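Button arm – project report, second draft
Sulastri Tarigan, workshop module

Aim

Get a small arm to press the right coloured button when told, and move small objects on the same tray without setting any buttons off. Built in the shared workshop, on the counter next to the sink as the proper benches were taken all August.

What was used

Arm is the Vorkmont kit, second hand, with the two-finger gripper. Motor board from Stusico. Control script is my own but the colour matching started from Liew's code (last year's group, credited in the appendix). Buttons, tray and bits to pick up came out of the workshop box.

Base is bolted at the counter edge. First go I clamped it and it crept every time the arm reached out far, so all the early numbers were useless. Redid everything after bolting. 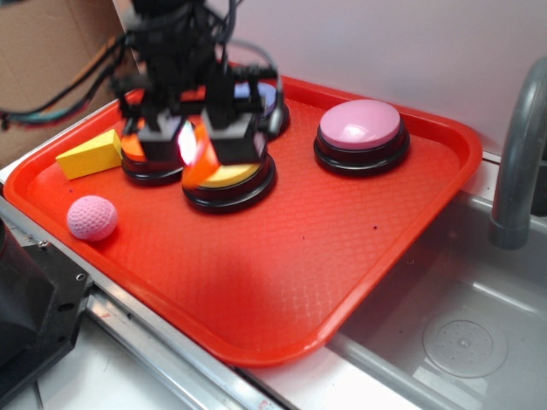 Cables were the next problem. I had them too short and the wrist pulled back on the last bit of travel. Longer loop now, tied higher up. Not pretty. Works in most positions, still tugs a bit when the gripper turns fully round, need to look at that before the demo.

Speed – I set it at 100 per cent to begin with, which shook the whole counter. Slowed down the approach only, kept the return fast. Should of done that from the start.

Test method

1. Home the arm, check the gripper opens and closes. Do it twice if the board has been off.

2. Say the colour, let the script pick the target. Hand on the stop switch.

3. Move one object between presses. The arm has to come in high and drop straight down, otherwise the wrist knocks a button on the way past. 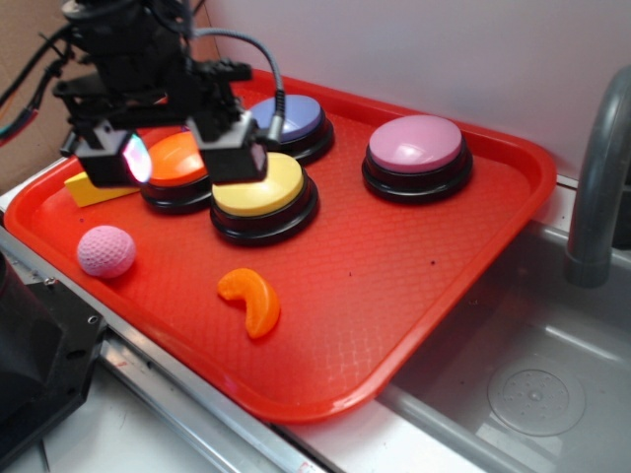 4. Write down hit, miss or wrong button. Straight away, not from memory at the end like I did the first evening.

Planned 200 presses in total. Did them over 2 evenings, lights on, blinds down.

Results and problems

Misses were nearly all at the start of a session, before the arm had warmed up (my guess, not tested). Wrong colour happened less than I expected. The script looks for a patch of colour and takes the biggest, so anything near a button in a similiar shade is a risk. The orange slice and the orange button are the obvious pair, and the yellow wedge with the yellow button is the same trouble again. Pink ball too, though the pink button is well away from it over towards the sink. Next version should check for the black base under the cap before it commits.

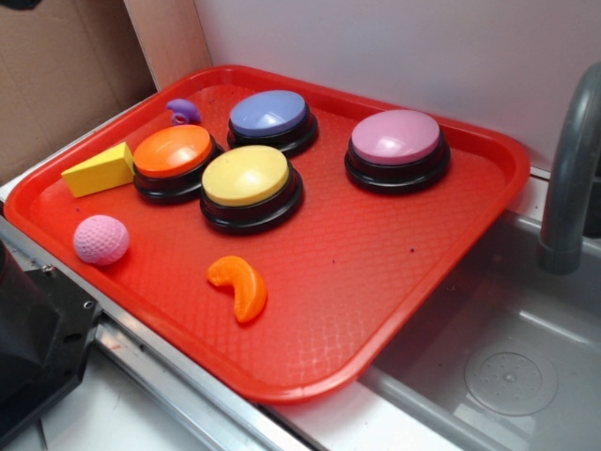 Still to do: write up the wiring properly, swap the wrist screws, ask Asimura group if their force sensor would fit this gripper. Layout needs another think as well. Orange, yellow and blue are bunched together and the pink one sits off on its own, so a sloppy press on pink costs nothing and the same error in the bunch hits the neighbour. Spread them evenly, run the full set again, then compare. Results table goes in the appendix once I've typed it up.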